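家事作業評価セット Zitel(型番 1978)

製品情報 > 評価機材 > 作業評価セット
製造・販売:Olevel
掲載内容は2021年4月現在

概要

Zitelは、卓上に設置したロボットアームで家庭内作業の達成度を測定するための評価セットである。食器、布類、容器、支持具などの対象物34点と、18種の作業手順書、採点表、記録用ソフトウェアBadixで構成する。アームおよびグリッパーは含まない。

用途は、アーム単体の可搬質量や繰り返し位置精度では判断できない項目の確認にある。カタログ上の繰り返し精度が十分なアームでも、皿を一枚立てる作業で失敗することは多い。家事をどこまで機械に任せられるかという問いに対し、本製品は作業ごとの成功数と失敗の種別を返す。総合点は算出しない。

対象とする作業

作業は次の4群に分かれる。

A群 把持と移載
単体の食器や容器を持ち上げ、指定区画に置く。姿勢の指定なし。

B群 姿勢を伴う配置
皿を皿立てに立てる、カップを伏せる、蓋を合わせるなど。置いた後に自立していることを条件とする。

C群 柔軟物
布巾を広げる、二つ折りにする、袋の口を開く。

D群 連続作業
A群からC群の作業を二つ以上つなげたもの。途中で人が手を貸した場合は、その時点で打ち切りとする。

難度は群の記号順ではない。A群でも底の浅い器は縁の高さが足りず、指の差し込み方によっては持ち上がらない。C群の二つ折りは、初期状態をそろえればB群より安定する例がある。

B群「皿立て」の条件

問い合わせの多い作業であるため、手順書から抜粋する。

対象物は縁のある丸皿1枚と、曲げ線材の皿立て1台。皿立ては固定しない。アームは皿の縁を挟んで保持し、皿をほぼ鉛直に近い角度まで起こしてから、下縁を皿立ての支持部に下ろす。指を開き、グリッパーを皿から離した時点を終了とする。皿が支持具に載っていても、指が触れている間は成功と数えない。

皿立てを固定しない理由は、家庭で使う状態に合わせるためである。線材の皿立ては軽く、皿の下縁が脚に当たるだけで動く。接近方向がずれた場合、皿より先に皿立てが倒れる。治具で固定すれば成功数は上がるが、その値は台所での使用可否の判断材料にならない。固定した場合の記録は、Badix上で「参考」に分類され、通常の試行とは別に集計される。

失敗は次の区分で記録する。

F1 把持不成立(皿が持ち上がらない)
F2 把持中の滑り、回転
F3 支持具の移動または転倒
F4 解放時の倒れ
F5 時間超過
F6 安全停止

一つの試行で複数の事象が起きたときは、最初に起きたものだけを主区分とし、残りは備考欄に入力する。

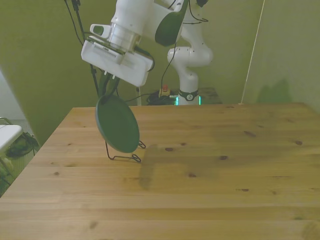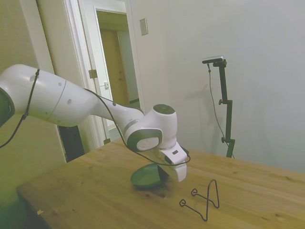 B群「皿立て」の対象物とアーム。上:皿の下縁が皿立ての内側にある状態。下:皿立てが天板上に寝た状態。

設置条件

作業台は水平で、天板が光沢の強い塗装でないこと。木目や節のある天板は使用できる。認識処理が木目の影響を受ける場合は、その旨を評価報告に記載する。天板に敷物を置くと線材の脚の滑り方が変わるため、B群では敷物を使わない。

カメラは固定式とし、対象物が腕に隠れる時間を減らすため、異なる方向から2台以上を推奨する。1台構成の場合、F3とF4の区別がつかないことがある。スタンドの高さと向きは、評価の途中で変更しない。変更した場合は新しい評価番号を発行する。

ケーブルはアームの全可動域で対象物に触れないように取り回す。手首まわりで輪になった配線は、下降動作の際に天板に近づく。評価前に空動作で確認し、接触のおそれがある場合は結束位置を変更すること。

非常停止装置は、操作者が常に届く位置に設ける。本セットに非常停止装置は付属しない。

記録用ソフトウェア Badix

試行番号、作業番号、主区分、所要時間、映像ファイルの対応づけを行う。採点は人が入力する。自動採点機能は搭載していない。映像からの自動判定は開発時に検討したが、皿が支持具に触れているだけの状態と、皿が自立した状態を一方向の映像で分けられない場合があり、採用を見送った。

出力はCSV形式。失敗区分の集計表は作業別、群別に出力できる。成功率のみを抜き出した一覧は出力しない仕様である。試行数と失敗区分を伴わない成功率は、機種間の比較に使わないこと。

標準試行数

1回の評価は288試行とする。18作業を各16回行う計算である。初期配置は手順書に図示した16通りを一度ずつ使い、順序はBadixが試行前に提示する。成功した配置だけを繰り返すことはできない。

全試行を続けて行う必要はないが、同一作業の16回は同じ照明条件で行う。中断後に再開する際は、カメラ位置の確認画像を再取得する。

結果の読み方

社内の評価室Policarpioで複数の構成を確認した範囲では、A群は実用を検討できる構成がある。B群は、皿立てのように相手側が動く作業で構成ごとの差が大きい。D群は、人の介入なしで最後まで進む割合が各作業の成功率から見込まれる値を下回る傾向にある。前の作業で生じた小さな位置ずれが次の把持に持ち越されるためと考えている。

以上から、現時点で本製品の結果をもとに「家事を代替できる」と表示することは認めていない。作業番号と試行数を示したうえで、その作業の結果として表示する場合に限り、Zitelの名称を使用できる。作業現場での小物の仕分けや棚入れに結果を流用する場合も、対象物の寸法と質量が手順書の範囲内であることを確認する必要がある。

所要時間にも注意が要る。採点表の成功判定には速度を含めない。人が数秒で終える動作に長い時間をかけても、制限時間内であれば成功となる。運用上の可否は、所要時間の列を別に参照して判断すること。

構成品

対象物34点(食器、容器、布類、支持具)
作業手順書 1冊
初期配置シート 1式
採点表 1式
Badix使用権 1台分
収納ケース 1個

対象物は消耗品として個別に補充できる。陶磁器製品は縁に欠けが生じた時点で交換とする。線材の支持具は、平らな面に置いて脚が浮く場合に変形とみなす。手で曲げ戻したものは評価に使用しない。

適合条件

アーム:垂直多関節型、卓上設置が可能なもの
グリッパー:平行開閉式または同等の二指式
吸着式:A群の一部のみ対応。B群の皿立ては対象外
制御方式:指定なし。教示再生、遠隔操作、学習による制御のいずれも可。ただし評価報告に方式を明記すること

遠隔操作による結果は、機構の到達可能性を示す資料として扱い、自律動作の結果と同じ表に載せない。

改訂予定

手順書の次回改訂は8月。B群に大きさの異なる皿を続けて立てる作業を追加し、F4の判定に静置時間の規定を加える。既存の記録は旧版の番号のまま保持され、新版の集計には合算されない。現行版の購入者には差分の手順書と追加対象物を別売で提供する。

見積、貸出、構成の相談はOlevelの製品窓口で受け付ける。問い合わせの際は、使用するアームとグリッパーの型名、作業台の寸法、カメラの台数を記入のこと。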